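Flodell Forum > Kit and Suppliers > Reviews
Thread: Ladetti strip-down package, worth the money?
Started 16 November 2020

cledwyn_j wrote:
We refurbish office desktops and I've got the Ladetti package on trial from Nokgate. You get the arm, a parallel gripper, the wrist camera and 3 months of support. We supply the bench and the computers. Tower goes on its side, we take the panel off by hand, then the arm reaches in.
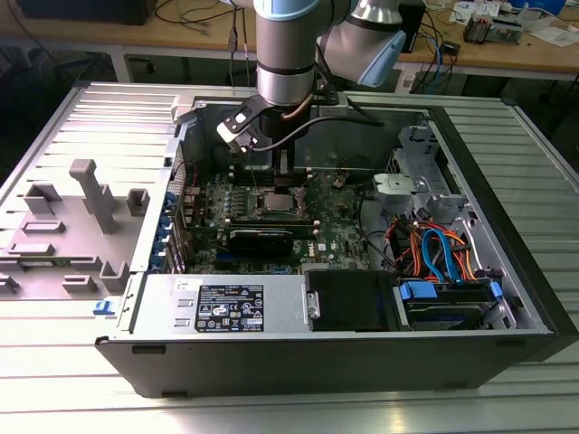
What I think so far

Setup took us 2 days. Access is better than I expected. The drive cage and power supply both stand in the way a bit, but you can bring the gripper down over the board between them. Teaching each position is slow. My brother Ynyr does that part and he's more patient than I am.

ute_s wrote:
What does it do about cables? We looked at the Gittins one and it snagged on everything.

cledwyn_j wrote:
Same worry here. The SATA leads on this model are over by the drives, so they're out of the way when it's working near the processor socket. I wouldn't send it into the drive side yet.
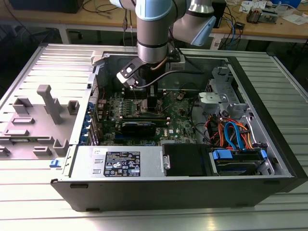 Price and support

Nokgate quoted me for 11 months' hire or outright purchase. Hire includes a spare gripper. Support answer the phone, but they wanted the log files emailed before they'd talk about anything.

bleddyn_t wrote:
I can't see the point. Someone with a screwdriver does a tower in 5 minutes. You're still taking the side off yourself.

cledwyn_j wrote:
Fair enough for one tower. I'm looking at a shelf full of the same model, and small parts are what I want it for.

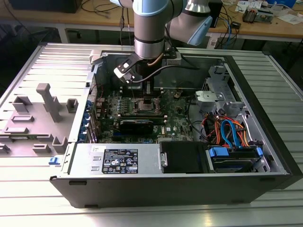 Gripper holding a small part over the board, old desktop tower.

bleddyn_t wrote:
Still don't agree. Come back in January and tell us what it cost per machine.

myfanwy_d wrote:
Is the wrist camera any good? The brochure makes a lot of it.

cledwyn_j wrote:
Good enough to read the battery label on the board. Shiny metal is a nuisance, it glares badly. We may move the lamp. 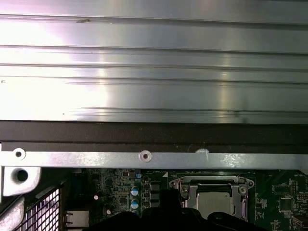

Wrist camera view, ribbed aluminium panel at the top, socket right of centre.

ute_s wrote:
Thanks, clearer than the brochure. I'd want to see it handle a second model before hiring. Can you ask Nokgate if the taught positions carry over?

cledwyn_j wrote:
Will ask.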